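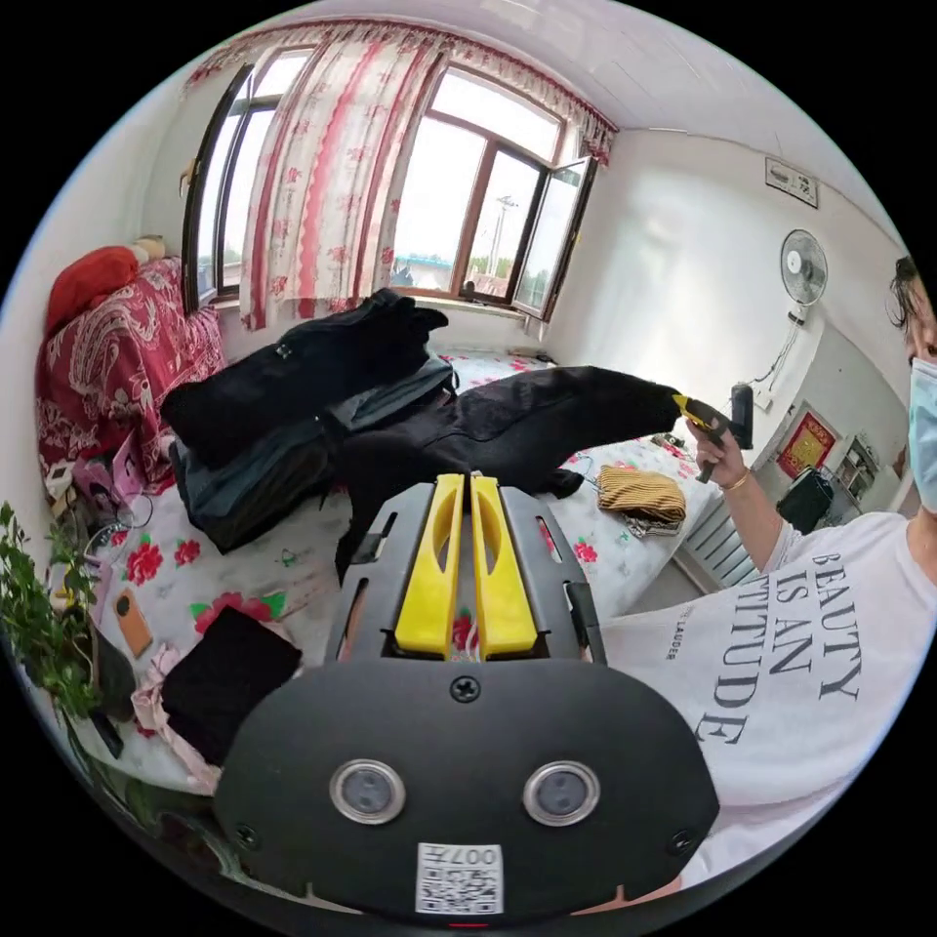 Trousers on the bed, held at one end by the second hand-held gripper.

Week 4: Good practice when you record in someone's home

Hello again. Last week I went on far too long about fingers and friction, so this week is the boring-sounding one, the rules. I rather like this one! Most of what goes wrong in home recording goes wrong before anyone picks up a piece of clothing, and you can put most of it right with a pen and ten minutes.

The written rules we use are the Stetotdale house rules, which Ivana Insaurralde put together when she ran the clothes-handling sessions there. You'll find them in the course folder (the version with the Grasamel checklist stapled in the back, please, as the older one has the wrong label numbers). I'm only going over the bits people ask me about.

Before you start

Read the label number on each gripper out loud and write it on the session sheet. I know it's stuck right there on the housing and you can see it in every recording. Write it down anyway. When we went through the Castari set we had 3,406 clips, and 1,810 of them had a sheet where the number was either blank or plainly copied from the line above. Sorting that out ate most of my December and I'm still cross about it.

Then look at the lenses. A fingerprint is enough to spoil a whole morning. Soft cloth, no sleeve.

Ask what may be shown. It's somebody's bedroom, with their things on the walls and their things on the bed, and a yes to "can we record you folding" doesn't cover post, family photos or a phone screen. Walk round together first and let the person who lives there move or turn over whatever they like. They can also change their mind halfway through, and then you stop. No sighing.

While you're working

Agree who leads. With two grippers over one bed it's very easy to knock fingers, so one person says "closing" and "letting go" and the other one follows. Sounds silly, works well.

Keep leads off the floor where you'll be stepping, and don't walk backwards with your eyes on the fingers. (Núñez has this as rule one, we have it as rule six, I think Núñez is right.)

Dark clothes want more patience than pale ones. Black on black is miserable to check afterwards, so lift the piece clear of the pile and hold it still for a moment before you carry on. If you drop it, leave the drop in and carry on from wherever it landed. Please don't tidy your mistakes away, they're useful!

Take a break every 25 minutes. Your wrist will tell you it's fine. Don't listen to it. 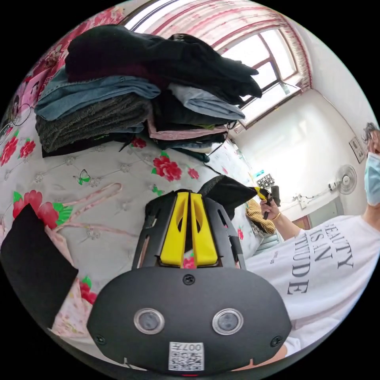 Afterwards

Put the room back the way its owner wants it, and ask them, don't guess. Fill in the sheet before you pack up. Anything the person asked you to leave out goes on the back, in plain words, with both your initials.

For next time: read the section on storing and deleting recordings, and bring one filled-in session sheet. A messy one is fine. We'll swap them round and see whether anyone else can read your writing.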